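Play Food and Serving Sets Join the Forkstead Lending Collection

14 April 2018

The Forkstead Toy and Learning Library is pleased to announce that its pretend kitchen collection has been renewed and is again available to member families, child care providers and classroom teachers. The collection was withdrawn from circulation in February so that every piece could be inspected, cleaned and recorded under the new Plisero catalog system. Lending resumed this week at the main desk and at the Niven branch.

Pretend kitchen sets have been among the most requested items in the library for several years. During the last full lending year, members borrowed toys and games 3,288 times, and the kitchen shelves accounted for a large share of that activity. Heavy use had left many sets incomplete, and a number of pieces no longer met the library's standards for condition. Funding of $3,000 from the Flestiven Family Fund has allowed the library to replace worn items and to assemble 20 new sets in matching storage bags.

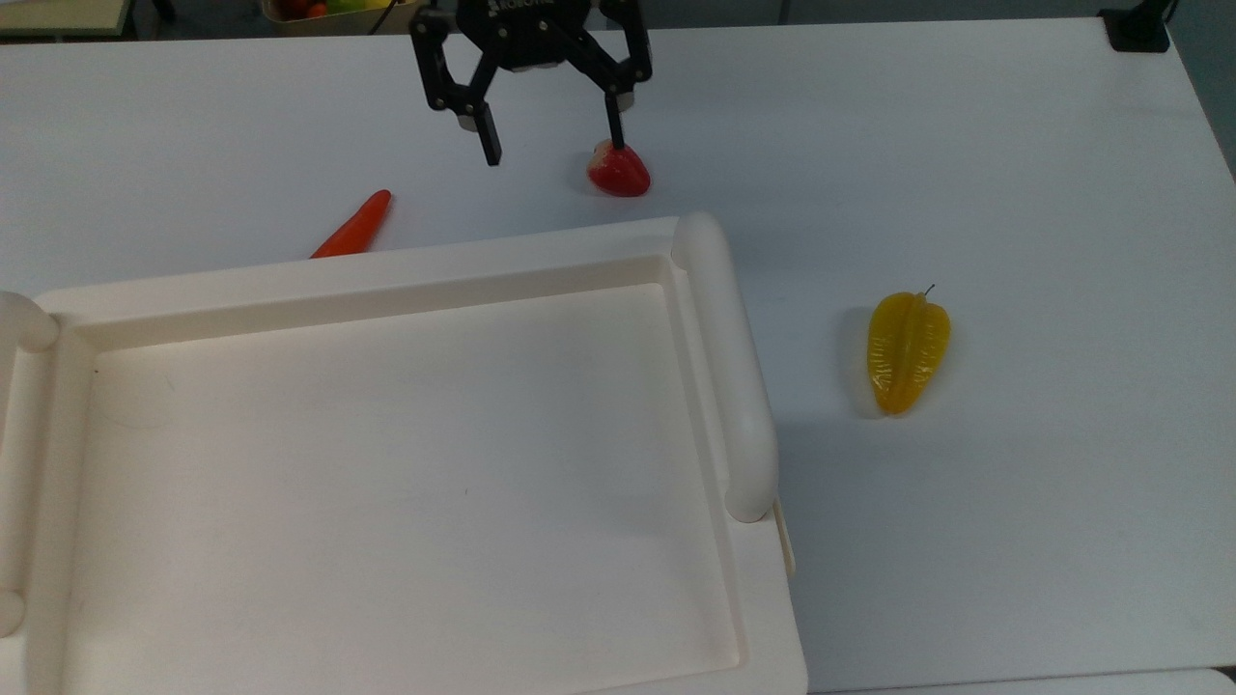
Each new set is built on a simple principle: the pieces should be easy for a young child to recognize, name and carry. Staff selected foods in clear, familiar shapes and limited each bag to a number of pieces that a family can reasonably keep track of at home. Color was also a consideration. A bright red strawberry and an orange carrot stand out well against a white surface, and a child who is still learning the names of foods can find the one that has been asked for without searching through a crowded bin. Trays with a raised edge are preferred for the same reason that they are preferred at a real table, as round pieces are less likely to roll onto the floor.

The sets are intended for children aged three and older. Suggested activities are printed on a card inside each bag and include taking an order, setting a place for a guest, sorting fruits from vegetables, and carrying a meal from one side of the room to the other. Teachers may also wish to use the sets in support of lessons on healthy eating or on where food is grown. Children who speak more than one language at home often enjoy naming the pieces in each language, and families are encouraged to add their own words to the blank side of the card.

Sets may be borrowed for three weeks and renewed once, provided that no other member has placed a request. Households may borrow one kitchen set at a time. Licensed child care providers and classroom teachers may borrow up to three. Requests may be made at either desk or by telephone during regular hours.

Members are asked to observe the following when returning a set:

Wipe all plastic pieces with a damp cloth and mild soap, and allow them to dry fully before packing.

Do not place trays or play food in a dishwasher. High heat may warp the pieces.

Check the contents against the list sewn into the lid of the bag. Trays should be packed first, with the food on top.

Report any cracked or missing piece at the desk. There is no charge for ordinary wear.

Members who still have kitchen pieces from the former collection are requested to return them at their earliest convenience, including single items found after a set was checked in. These may be left in the return bin at either location and will not be subject to late fees.

The library also accepts gifts of play food in good condition. Pieces should be clean, free of cracks and too large to present a choking hazard. Items made of fabric cannot be accepted at this time. A receipt will be provided on request.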